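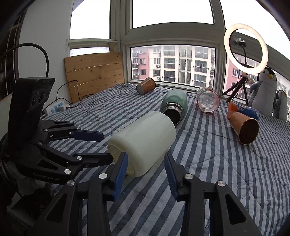
Fig. 4.1 Pale container on its side between two grippers, striped quilt underneath.

Robot Manipulation in Practice
Lecture 4: The Quilt Incident
Notes by Ornella Melis

Reading for this week: the Martinelli log, all of it, including the boring middle. The boring middle is where the fault is.

4.1 What the robot was supposed to do

Stand containers up. A container lies on its side, the two grippers approach, one steadies it, the other lifts the far end, and the container finishes upright. People do this while talking on the phone. The Martinelli cell did it very well on a hard tabletop, and then somebody put bedding under the task to make it "more like a home."

The policy had been trained on 829 demonstrations made by people holding grippers in their hands. I want you to keep that in mind, as a person holding a gripper also has a wrist, an elbow and an opinion about when to stop. The robot got the finger positions from all that. It did not get the elbow.

Look at Fig. 4.1 before going on. The cloth has stitched seams and small wrinkles. The near gripper is open, with striped cloth between its finger pads. The other comes in sideways from the left, and the rounded tip of its lower finger is up against the container. Keep both of those positions in your head for 4.3.

4.2 What went wrong, in the order it was noticed

The operator's report is one sentence long: "Arm tried to make the bed." Admirable brevity, not much use to the rest of us. Pieced together from the log:

The right arm closed on the container and also on a fold of quilt.
The grip check passed. There was something between the fingers, and something was all the check asked for.
The right arm lifted. The quilt came up with it.
Everything resting on the quilt began to travel toward the arm.
The left arm, which was waiting for a container to arrive at a certain height, saw the container moving and went to help.
The force limit tripped and the cell went into a protective stop.
The operator reset it.

That last line appears 4 times in the log. The first reset is understandable. The second is human. By the third, the quilt was wrapped over one of the finger linkages and the operator was standing inside the marked area, pulling on the loose end with both hands, with the arms still powered. Nobody was hurt, and the quilt lost an argument with a pivot pin.

The incident form has a box for "equipment damaged." It says "bedding."

4.3 Why the checks didn't catch it

Grip detection by finger gap. The controller (a Cindedus unit, stock settings) decided it was holding the object if the fingers stopped before fully closing. On a bare table this is a decent test, because the only thing available to grab is the thing you want. On a quilt, there is always something available to grab. Go back to the figure and imagine closing the near gripper slightly too low. You would get a perfectly good "object held" and a handful of stripes.

Height by assumption. The cell measured its work surface once, at setup, as a plane. Cloth has folds and sinks under load. An approach that clears the surface by a little on a table may plow into it on a quilt, and the force reading while plowing is low, so no alarm. Soft contact looks a lot like no contact until the moment it looks like a tow rope.

Two arms, one goal, no conversation. Each arm tracked the container. Neither was told that the other had trouble. When the right arm got stuck, the left arm read the moving container as progress. Group projects are available to anyone who would like a second example.

Loose thread. This one is mine, and the official report leaves it out. There is a small loop of thread on the cloth at the lower right in Fig. 4.1. A linkage gripper has open joints, and a loop is a thing that goes over a pin. The pull from a single thread may be too small for any sensor you can afford, and it will still drag whatever it is sewn to. Trim it before you start. I have scissors in the top drawer and I would like them to stay there between uses.

4.4 The reset problem

Most students want to spend the whole session on grip detection, because it is fixable and you get to plot something. The safety matter is the reset.

A protective stop means the robot has met a condition it was told not to push through. The Cindedus panel shows this as an amber light and a button marked CONTINUE, in friendly letters. Pressing it sends the arm back to the same motion, from the same place, with the same quilt in its fingers. Nothing has been learned by anybody in the interval.

My own first lab job was in 1986, on a machine whose reset was a key on a hook at the other end of the room. We complained about the walk constantly. The walk was the only part of that machine I would put back into service.

What the Martinelli people changed:

CONTINUE is now disabled after the second stop in a run. A full restart is required, with the fingers open and empty.
Nobody reaches into the marked area unless drive power is off. Amber is not off.
Hand release of trapped cloth is done with the fingers opened by the manual lever. If the lever will not move, cut the cloth. It's a quilt.
The log now asks for a reason at each reset. "Stopped" is rejected as a reason. I am told the most common entry at present is "stopped again."

4.5 A better grip check

The fix they shipped is called Dukia, a small test motion added between grasp and lift. The arm raises the object by 8 millimeters, pauses, and compares what the camera sees near the fingers with what it sees farther out on the surface. If the surface around the object rises too, you are holding the surface. Put it down and try again from higher up.

Striped cloth is a gift here, incidentally. Stripes bend visibly when the fabric is pulled, and even a crude tracker picks that up. A plain white sheet is much harder, and a plain white sheet under bright window light is harder still. If your cell faces windows, test at noon and again in late afternoon before you believe any of your thresholds. Remember that some of your objects will be pale, matte and unlabeled, or see-through, and a tracker that loves stripes may have very little to say about those.

Dukia does not help when the cloth is snagged on the back of a linkage, where the camera has no view. It also does nothing about the second arm. For that they added a shared hold flag: if either arm fails its test, both freeze. Crude, slow, and it has worked so far. The Bretitz cell upstairs uses a cleverer scheme that negotiates between the arms, and it was down for most of December.

4.6 Before you run the lab

Flatten the cloth. Then press it where the grippers will land and see how far it goes down.
Look for loose thread, hanging cords and cables anywhere the arms can reach, including with the elbow. Students check the fingertips and forget the elbow.
Empty containers only, lids or no lids. A container that rolls is a nuisance. A container that rolls and pours is my afternoon.
Agree who is on the stop button. One person, who isn't also filming.
Say out loud what you'll do at the first protective stop. "Press CONTINUE" loses you the lab mark.

4.7 To hand in

One page on the Martinelli log. Find the earliest line at which the run should have been ended for good, and defend your choice. It comes earlier than the first amber light. Last year a good many people picked the line where the quilt leaves the surface, by which time I think the quilt could have told you.

Also redraw the state diagram in the log's appendix so that a stop leads somewhere other than back to where it came from. Pencil is fine.

Next time: suction cups, and the tablecloth.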